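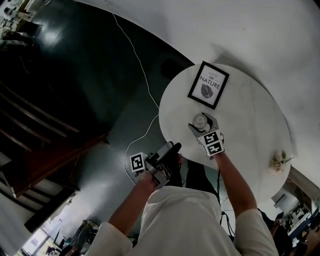
Round table by the stairs
White top, with the "LOVE OF NATURE" picture set at an angle and a small white cup-shaped piece held between two gray gripper fingers. The pink and white flowers are artificial and sit near the edge.

About this gallery
Posted May 15, 2019 by Leanne Catterall

Merle Hapeta and I have been dressing the ground floor at Elard since the winter. The round table is the first thing people pass on their way to the stairs, so it gets changed more often than anything else in the building. We keep the pieces small and light, and we leave most of the top clear for bags and coats.

Notes on the pieces

The picture: black frame, dark lettering, a leaf drawn under the words. It came from Lestari and cost less than the frame would have on its own.

The flowers: pale pink and white with green leaves. Merle trims the stems short so the bunch stays low. Dust them with a dry brush and keep them out of the sink.

The floor: dark and glossy, a green-gray that picks up the daylight. A white top stands out well against it. We tried a darker table from Nogueira for 2 weeks and sent it back.

The stairs: dark brown rails, white steps. Most of our color choices start there.

Table settings are changed up to 15 times a year. The next set goes up in November. Requests for the upstairs rooms should go to Merle.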